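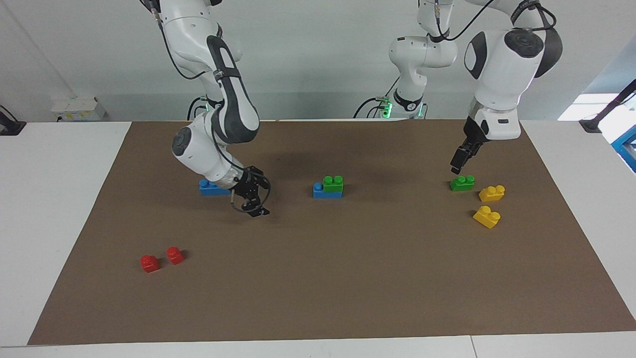
Ticket 426, toy library bench: bricks that won't clutch
Opened by Beverley Stubbs
Status: open, nearly there

Some of the donated bricks from the Soka tub let go the moment you lift them by the top one. I've started a proper grip check at the white table and I'm having a ball with it. The brown sheet stays down while I'm at it, because the small colours show up so well against it. My standard test piece is the little green brick on the right-hand end of a longer blue one, with a blue stud left showing at the other end. Press down, lift by the green, give it a gentle wiggle. If the blue comes along, pass!

Update 1, Beverley
Tested 145 so far and 28 failed. Every failure is from the Soka tub, none from the Rallis one. I washed ten of the duds in lukewarm water with a drop of dish soap, let them dry overnight on a tea towel, and seven now grip beautifully. So it's partly grime. Very pleased!
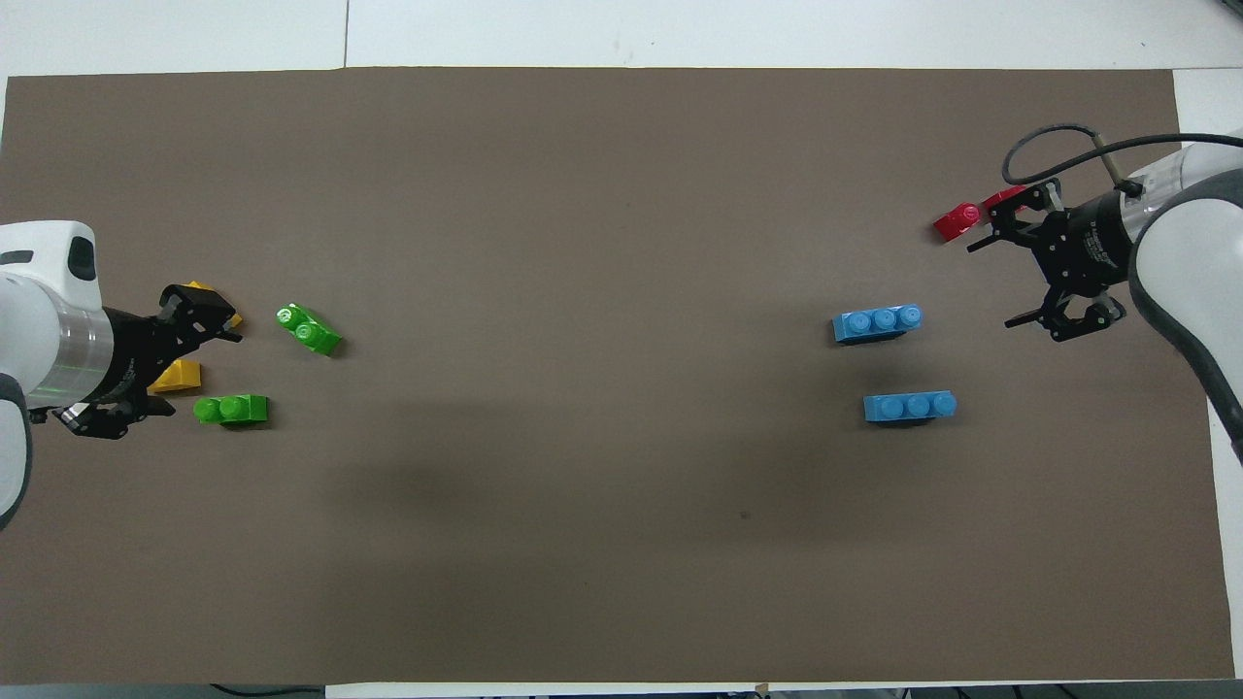
Update 2, Slavica Dimitrov
Great work, Bev. Could you check the three that still fail for wear inside the tubes? Hold them up to the window. We had the same trouble with a tub in February and an old toothbrush shifted most of it. Please don't use the dishwasher, it warped a whole batch on me.

Update 3, Beverley
Toothbrush did the trick on two. The third has a hairline crack along the side, so it's gone in the craft jar. The other 18 duds are soaking now. The two tubs come to 272 bricks all up, so there's a fair way to go, but I can do a good run before morning tea.

Slavica, do you want the washed ones back in their own tub or kept apart until they've been tested again? I've left them on the tea towel for now.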